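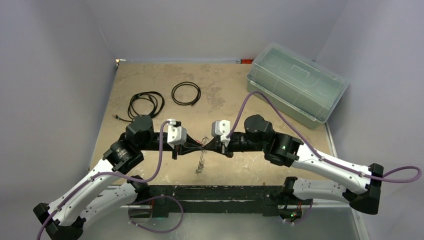
Fine chains knot themselves in drawers, in coat pockets and at the bottom of toiletry bags, and the thinner the links, the tighter the knot. Most can be undone at home in one sitting if you leave them alone until you have the right surface and the right light. Put the chain down flat on something plain and pale. A thin metallic chain in a small tangle shows up well enough on a tan tabletop, and you can follow each strand with your eye before you touch it. On a patterned cloth or a timber bench with a strong grain you lose your place every few seconds.

Before you start
Close the clasp on an open chain if it is hanging free, or open it if it has snagged another link. Which one you do depends on where the clasp is sitting. A closed clasp won't catch on anything new, but a knot with the clasp in the middle nearly always needs it open. Take off any pendant that comes off easily.

Work at a table, sitting down, with a lamp to one side. Light from straight overhead puts your hands in shadow. If you're anywhere near a sink, put the plug in.

What to use
Two sewing needles or two dressmaker's pins, blunt if you have them. Safety pins opened out are fine too and are easier to hold. A drop of baby oil or plain cooking oil. A cotton bud. A soft cloth for afterwards. I don't like tweezers for this because they pinch and can flatten a fine link, though Shabnam Jafri, who taught me most of what I know about mending, uses a pair with rubber tips and has never had any trouble.

Loosening the knot
Don't pull the ends. Push the tangle gently inwards from both sides so the strands bulge away from each other. Do this a few times, turning the chain over in between. Loose tangles often fall open at this stage and you can stop.

If it stays put, place a drop of oil on the tightest part with the cotton bud and wait a few minutes. Then put the point of one needle into the centre of the knot and hold it still. Bring the second needle in beside it and ease the two apart, only a millimetre or so at a time. You are trying to make a gap, and once there is a gap you can work one loop out through it. Keep the chain on the table while you do this. Lifting it lets the weight of the loose ends tighten everything again.

Stop if your hands get tired. I have left a chain on a saucer overnight and done it in two minutes the next morning.

Talcum powder works in place of oil and is the better choice for chains with glued stones. It makes a mess, so put down a tray.

Cleaning it after
Oil left on a chain collects dust. Wash plain gold or silver in a bowl of warm water with a little dishwashing liquid, swish it about, rinse in a second bowl and pat dry. Don't soak pearls, opals or anything glued. Wipe those with a barely damp cloth and leave them flat to dry. For plated chains, keep it quick and don't rub – the colour comes off at the edges first.

When to leave it
Kinked links, a stretched section or a break in the solder are jobs for a jeweller. So are hollow rope chains, which dent. Ask for a price before they start.

Storing chains
Thread one end through a drinking straw cut to half the length of the chain and do up the clasp. This is the best method for travelling. At home, hang them on small hooks inside a wardrobe door, one to a hook. Ebuka Oyelaran wrote in to say she presses hers between two layers of cling wrap when she moves house, and peels them off at the other end. I tried it in October with 40 pieces, mostly costume jewellery, and almost all of it came out straight. The exceptions were two long chains I had doubled over to fit.

Small zip bags are also good. Leave the clasp poking out of the top and close the zip up to it.

Last updated 2023-08-18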